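Section 6: Setting up alerts on your Trellcombe server

So your sensors are posting, your feeds are filling up, and you've spent a happy evening zooming in and out of graphs. Now for my favorite part of the whole system! Alerts let Trellcombe watch the feeds while you get on with your life, and send you a message when a freezer warms up, a tank runs low or a sensor goes quiet.

This section covers self-installed servers on version 6. If you're still on version 5, most of the screens are there, but the Quiet Hours page is missing and the mail settings live under Admin instead of Alerts. Upgrading first is well worth it (see Section 5).

You will need:

An account with write access
At least one feed that has been updating for a full day
An email account that allows sending from other programs, or a Holmgren gateway if you want text messages
A terminal window on the server, for one command

Turning on the alert worker

The alert worker is a small background service that reads the latest value of each watched feed. It comes with the standard install but is switched off to begin with.

1. Log in to the server and open a terminal.

2. Type trellcombe worker enable alerts and press Enter. The reply should be "alerts: enabled". If you get "unknown worker", your install was done with the minimal option. Run the installer again and pick Standard this time (your feeds are left alone, I promise).

3. Go back to the web page and reload it. A bell appears in the menu bar next to Feeds.

4. Click the bell and choose Status. The line at the top should say Running, with a heartbeat time that moves on every 30 seconds.

Note: The heartbeat uses the server's clock. If the time shown is hours off, fix the time zone under Admin > Clock before you make any rules. Quiet Hours depend on it.

Caution: Don't enable the worker on two servers that share one database. Both will send, and you'll get every message twice.

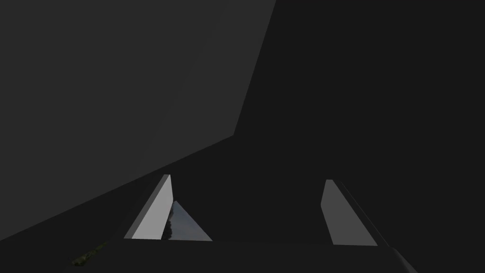 Setting up email

5. Open Alerts > Channels and click Add channel. Choose Email.

6. Fill in the server name, user name and password from your mail provider. Many providers want an app password here, and your normal one will be refused. Look for "app passwords" in your provider's security settings.

7. Leave Encryption on Automatic unless your provider tells you otherwise.

8. In the To box, put the address where messages should land. Several addresses are fine, with commas between them.

9. Click Save, then Send test. Check the junk folder too! The first message from a home server very often ends up there, and marking it "not junk" is usually enough to fix it for good.

If the test fails, the full reply from the mail server is shown under the button. "Authentication failed" means the user name or password. "Connection timed out" generally means the outgoing port is blocked, either by your router or by your internet provider.

Text messages through a Holmgren gateway are set up the same way, with Gateway chosen in place of Email and the gateway's local address typed in. Give the gateway a fixed address on your router first or it will wander off after the next restart.

Making your first rule

I'd suggest starting with something you can set off on purpose, like a room temperature feed. It's great fun to breathe on a sensor and have your phone buzz.

10. Open Alerts > Rules and click New rule.

11. Pick the feed. You can start typing its name and the list will shrink as you go.

12. Choose a condition:

Above: the value is higher than the limit
Below: the value is lower than the limit
Silent: no new value has arrived for the time you give
Changed by: the value has moved more than the limit within the time you give

13. Type the limit. Use the same unit the feed uses. Trellcombe doesn't convert here, so a feed in Celsius needs a limit in Celsius.

14. Set Hold for. This is how long the condition must stay true before a message goes out. Five minutes suits most room sensors. For a freezer, go longer, or you'll hear about it each time the door opens.

15. Set Release at. A rule that fires above 30 and releases at 30 will chatter on and off all afternoon when the value hovers there. Set the release at 29 and you get one message when it goes over and one when it has properly come back.

16. Tick the channel you made earlier and click Save. New rules are on as soon as they're saved.

The rule now shows up in the list with a colored dot. Green is resting, amber is counting through the hold time, and red has fired. You can click any dot to see the history of that rule, and this is honestly one of the nicest screens in version 6. Each firing is drawn right on top of the feed's graph, so you can see at a glance whether your limit makes sense. 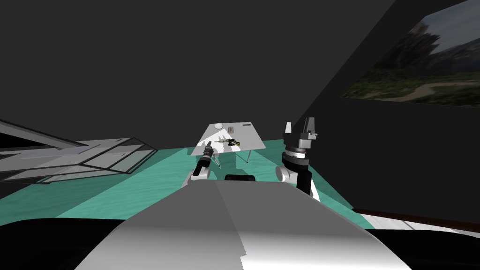
Page last changed: November, by Gunnel Ljungberg (Release at added, screen names brought up to date)

Using tags to cover many feeds at once

One rule per feed is fine for a handful of sensors. After that, tags will save you a whole lot of clicking.

17. In Feeds, tick every feed you want to group and click Tag. Type a short name such as freezers or attic.

18. Make a new rule, and in the feed box type # followed by the tag name. The rule then applies to each feed in the group separately, with its own hold timer and its own colored dot.

19. Under Message, add {feed} somewhere in the text. Otherwise the message will tell you that something is too warm and leave you guessing what! The other words you can use are {value}, {unit}, {time} and {rule}.

A good message might read: {feed} is at {value} {unit} since {time}. Short ones are better, because text messages through the gateway get split when they run long.

If you add a feed to the tag later, it's picked up at the next heartbeat. You don't have to touch the rule.

Note: Silent rules and tags go together beautifully. Tag every battery sensor you own, add one Silent rule, and you've got a battery monitor for the house. Kári Norðdahl shared this trick on the forum and I have used it ever since.

Quiet Hours

20. Open Alerts > Quiet Hours and set a start and an end. The end can be earlier than the start, and Trellcombe understands that you mean overnight.

21. Choose what happens to messages in that time: Drop, or Keep and send at end. Keep is the default.

22. For rules that must always get through, open the rule and tick Urgent. Urgent rules ignore Quiet Hours completely.

Caution: Please don't use Trellcombe as your only warning for smoke, gas or anything medical. It depends on your network, your power and your mail provider all working at the same moment. Use a proper certified alarm for those jobs.

Checking that it all works

23. Edit your test rule and set the limit so that the current value is already past it. Set Hold for to zero.

24. Watch the dot. It should turn red within 30 seconds and the message should follow.

25. Put the limit and hold time back. The dot goes green at the next heartbeat, and you'll get a release message if you left that box ticked.

26. Restart the server and look at Alerts > Status once more. If it says Stopped after a restart, run the command from step 2 again with --boot on the end.

Do the restart test even if you're itching to move on. It catches the setups that run perfectly until the first power cut. 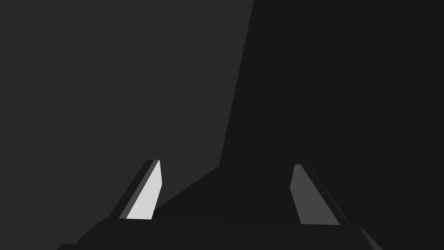
Iresha Bhuiyan adds that the restart test is also the right time to check a Silent rule, by unplugging one sensor and leaving it off for longer than the rule allows. "Mine had the wrong tag on it for months," she wrote, "and the list showed a green dot the whole time, for a feed I'd already deleted."

Good catch, and the deleted feed part is a known fault. The Northorpe build hides rules whose feed is gone, and the fix will be in the next regular release. Until then, open Alerts > Rules, choose Show > Orphaned, and delete whatever turns up there.

Common snags

Messages arrive an hour late or early. The server and your account are in different time zones. Set both, under Admin > Clock and My account > Region.

The dot stays amber forever. The feed is crossing back over the limit before the hold time is up, and the timer starts again each time. Shorten Hold for, or point the rule at an averaged copy of the feed (see Processing in Section 5).

A Silent rule fires every night. Look at whether the sensor saves power after dark. Several solar ones do, and the Gindham soil probes are a well-known case. Give the rule a longer time.

The bell is missing for another user. They have read-only access. Change it under Admin > Users, then have them log out and in again.

Rules can be exported from the menu at the top right of the Rules page. The file is plain text, and you can load it into another Trellcombe server so long as the feed names or tags match. Passwords for channels aren't included, so those have to be typed in again on the new server.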